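3.2 Surface wear in returnable metal bins

Returnable bins are usually written off on the basis of structural damage: a bent wall, a split weld, a corner that no longer sits flat. Surface wear is recorded less often, and where it is recorded the terms vary from one depot to the next. At the Gronley depot the inspection card had a single box for "finish", which could be marked good, fair or poor. Inspectors at the Chornovol depot used a free text field, and most entries in it consisted of one word. Neither record could be used to compare bins between sites, and the grading scheme below was drawn up to replace both.

The scheme treats the bottom and the walls as separate surfaces. This follows earlier work by Didenko on painted steel trays, in which wear on the bottom was found to follow the movement of goods, while marks on the walls followed the way goods were put in and taken out. A bin may therefore have a heavily worn bottom and nearly clean walls, or the reverse, and a single grade hides the difference.

Bottom wear is graded from 0 to 3. Grade 0 is an unmarked surface. Grade 1 covers separate scratches with intact finish between them. Grade 2 applies where scratches cross and dull patches have begun to form, and grade 3 where the base metal is exposed over an area larger than the inspector's palm. The palm was chosen after trials with a printed card, which was lost or left behind at both depots within the first week. Differences in hand size had little effect on the grades given, as exposed areas were mostly either much smaller or much larger than the limit.

Wall marks are divided into removal and transfer. Removal means that the bin has lost some of its own finish. Transfer means that material from another object, most often paint or plastic, has been left on the wall. The two are easily confused under warehouse lighting. Inspectors were told to wipe the mark once with a dry cloth and then to run a fingernail across its edge – a raised edge was entered as transfer, a sunken edge as removal, and a mark with no edge that could be felt was entered as unclear.

The sample consisted of 560 bins, of which 449 were in regular circulation at the time of inspection. The remainder were held in reserve stock and had been moved only for cleaning. Each bin was graded by two inspectors working separately, and disagreements were settled by a third. Bins with structural damage were left in the sample, provided that the bottom and all walls could be reached by hand.

Agreement between inspectors was better for the bottom than for the walls. Most disagreements on the bottom fell between grades 1 and 2, where the wording leaves room for judgment about when a dull patch has begun to form. On the walls, the main source of disagreement was whether neighboring smears of different colors should be entered as one mark or as several. The instructions were changed during the second round so that each color is entered separately, even where the smears lie side by side on the same wall.
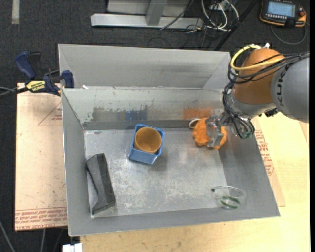 Figure 3. Gray metal bin with scratches and cloudy worn patches on the bottom and smears of several colors on the inner back wall. A blue plastic basket stands inside.

Reserve bins were not free of wear. Many carried grade 1 bottoms, which we attribute to stacking and to the cleaning process used at Gronley, where bins are tipped and rinsed on a steel rack. Transfer marks were rare in this group. In the circulating group they were common, and the back wall was affected more often than the side walls. The front wall is lower in the bin types studied, so that goods tend to be lifted over it and pushed toward the rear.

The position of wear on the bottom was also noted, using three bands parallel to the front wall. The bands were not measured but judged by eye, and the results should be read with that in mind. Repeat grading by the same inspector gave the same band in most cases, although bins with even wear were often placed in the middle band by default. A fourth entry for even wear has been added to the current version of the card.

No attempt was made to link grades to the age of a bin. Purchase records were incomplete at both sites, and many of the older bins had been repainted at least once.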